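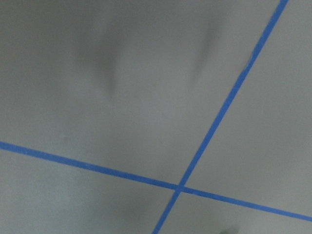 I've been living with the Jaber evaluation pack for most of a term now, and I've put off writing about it partly because I wasn't sure what to call it. Vokier sell it as a kit, but what you're paying for is a method: a way of laying out a table so that one trial of a robot policy can be fairly compared with the next. There is very little in the box. You get a thick printed handbook, a licence for the layout software (called Imow, for reasons the handbook never goes into) and a set of cell cards. The tape you buy yourself, and we went for the blue sort that decorators use. Two strips crossing give you a corner, and every object position in the handbook is worked out from a corner like that. It doesn't need to be beautiful, either. There's a little nick along the edge of one of our strips and a crossing that is nowhere near square to the camera, and Imow took it all without complaint, as it looks for the crossings and ignores the edges.

What it's for

Our task at Bronbridge is the one everybody starts with, putting toy blocks into a plastic bin. Before Jaber we simply scattered the blocks by hand and ran the policy, and of course each of us scattered them differently. Nikola Krajewska, who shares the bench with me, is a very tidy person and I am not, and our success rates differed by 15 points on the same checkpoint! I was rather proud of my hard layouts until I realised we couldn't publish a thing.

With Jaber you tape up your cells, Imow deals you a layout (this block in that cell, turned so many degrees) and you set it out and press go. A full run is 40 layouts. You do them all for each checkpoint, in the order given, and the handbook is quite stern about not skipping the awkward ones.

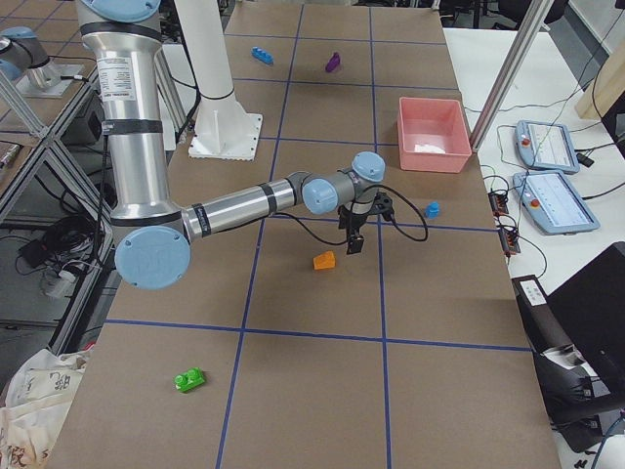 How it went

Taping took us a morning, mostly because we argued over the size of the cells. Make them bigger than you think. Our first grid was so fine that the gripper fingers shaded two crossings at a time and the wrist camera lost its place, so up it all came again.

After that it was a pleasure. Nikola and I now agree to within 4 points, and the remaining gap seems to come from the small blocks, which are easy to set down a little crooked. Better still, the results are sorted by cell, so we could see that our policy was weak along the far side of the table and fine nearly everywhere else – something a single average had been hiding from us since November.

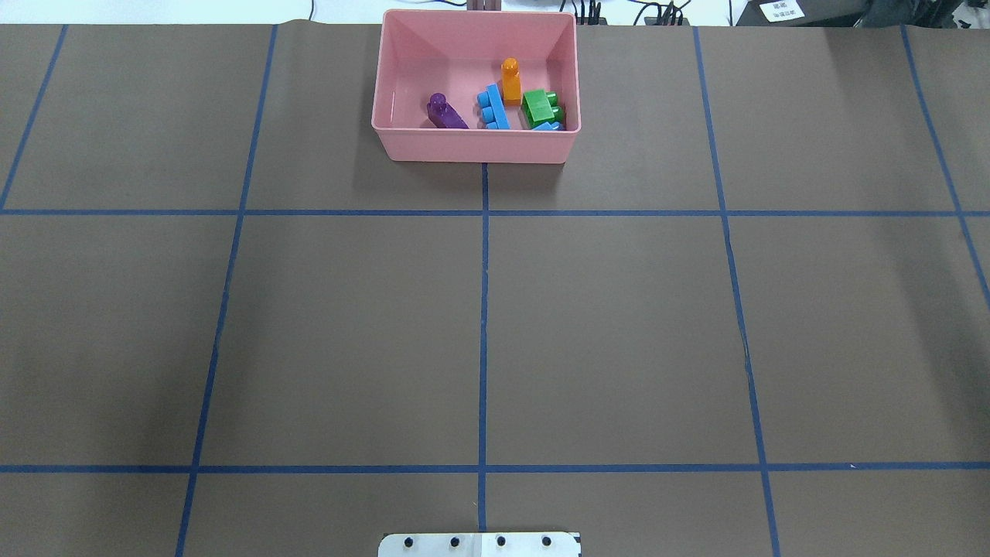 I do have some grumbles. The scoring is all or nothing, so a block dropped on the rim of the bin counts the same as one never touched, and I'd have liked a middle mark. Resetting by hand is slow and gets dull by the second hour, however good the biscuits. The handbook's chapter on two-armed tasks is thin, and reads as though it was written in a hurry on the way to somewhere else.

Then there's the price. £599 is a lot for a book and some software, and a determined student could copy the general idea with a roll of tape and a spreadsheet. I'd still buy it again, mainly for Imow's reports, but I'd ask Vokier for the trial licence first and run it on a task you already know well.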